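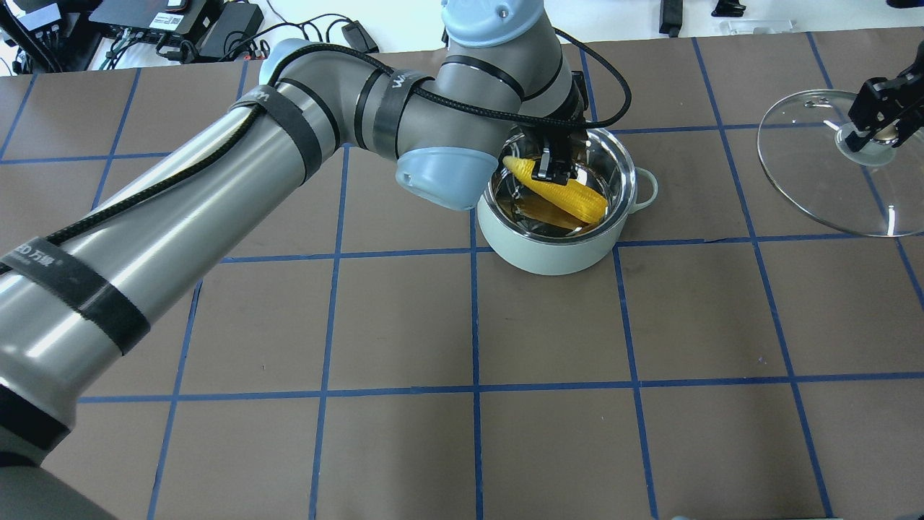
Brown table, gray arm, 29/10/2025

Woke before the alarm again. Rain on the skylight, and the heat still off because I keep telling myself I can hold out until December. Had the last of the oatmeal and wrote a list: call Segura about the gutter, return the library books, look at the sourdough.

The sourdough is the main thing this week. I started over with rye from Molley and fed it at six and again at noon. By late afternoon it had gone up by half and smelled of apples — better than the last one, which smelled of nail polish. I used 45 grams of starter and left the dough on top of the fridge, the warmest spot in the apartment. 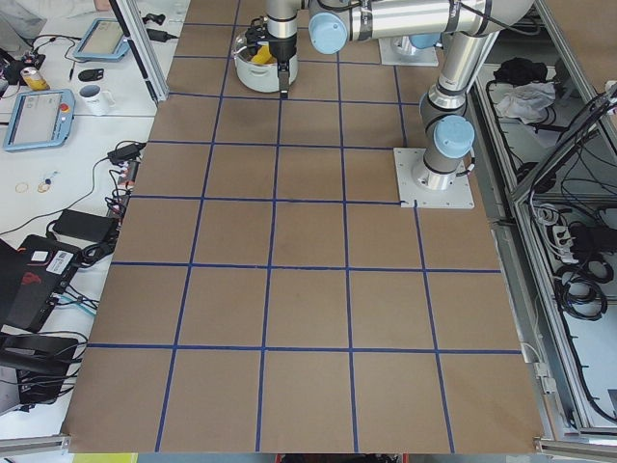
A reply had come in on the Trollovus baking board by the time I sat down. Dough on a fridge dries out on top, Omico wrote, so put a wet towel over the bowl and give it 14 hours if the kitchen is cold. I wet a towel and covered it. I had planned on about 2 hours less than that, so the loaf won't go in until after breakfast.

Segura didn't pick up. The gutter is dripping on the back step and I moved the mat. The library books went back, one of them late, and I paid the fine in coins.

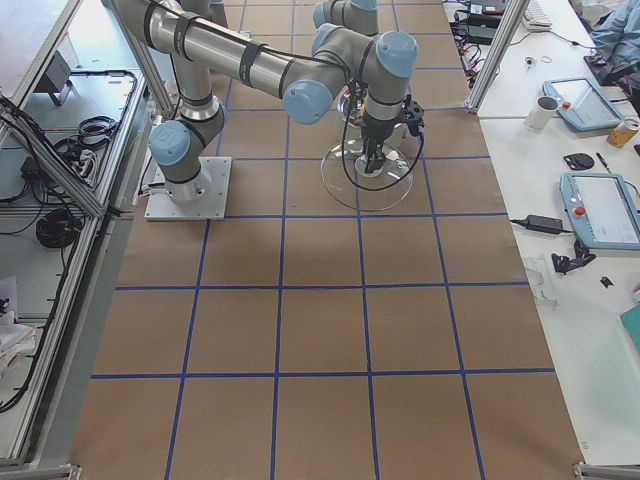
Blue tape on brown paper

Leftover soup for supper. Need salt, rye flour and a new blade for scoring. Bed early, with the window shut.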